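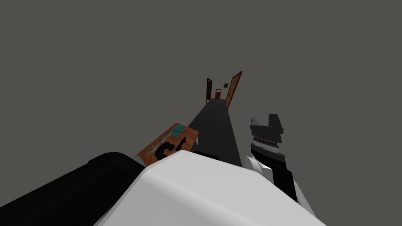
Remo Benedetti asked why we would pay for a second arm before we know whether one arm can do the board task, and he wants the numbers next to the scene files so that he doesn't have to dig for them.

They are in this folder now. His point stands for the January order, and the plan below has been changed to allow for it.

Dunilwood corridor scenes: data card and purchase notes

Status: draft 3, 11th December
Maintained by: Qiuyue Jiang
Budget questions: Pierina Rinaldi

What this is

Simulated runs of a two-armed robot working near a long walkway, with doors at the far end and a flat wooden board to one side. We made the set to decide what to buy for the Dunilwood site. It was not made for training and is too small for it.

Contents

321 runs, split by scene layout
22 layouts, each with its own settings file
One cost sheet (costs.csv), prices before tax
Notes from the Zundgate site visit, typed up by Katia Testa

Rendering

Plain gray background, no ceiling and no site lighting. Doors and the board have wood textures. We left out the rest of the building to keep render times down. Do not use these images to judge how a camera will cope with glare or shadow at the site.

What we are planning to buy

Two arms with grippers are in the base plan. The one-arm option is now listed as line B in the cost sheet. Line B saves the price of an arm and a gripper but keeps the same mount, so a second arm can be added later without new floor work.

Spare fingertips are budgeted at 700 for the first year. That figure is our own guess and has no supplier quote behind it. Pellegrini has been asked for one.

Cabling, the safety stop and the shipping crate are separate lines. In the last draft they were lumped under "other," and Pierina could not approve it.

Not in the budget

Changes to doors or door hardware
Staff time for setup
Any move from Dunilwood to Zundgate after delivery

Known problems

Contact between the gripper and the board edge is too forgiving in the simulator. Runs that pass here may fail on real equipment, so pass rates should not be quoted in the purchase request.

The arm housing can hide part of the board in the head view. If the base plan goes ahead, we should price a second camera. Austra Pētersons has the mounting drawings.

Four layouts use the old door width. They are marked "old" in the settings file and should be skipped when comparing line A and line B.

Use

Internal planning only. The viewer is Flura, and older versions will not open the layouts. Send corrections to Qiuyue, with the run number and the layout name.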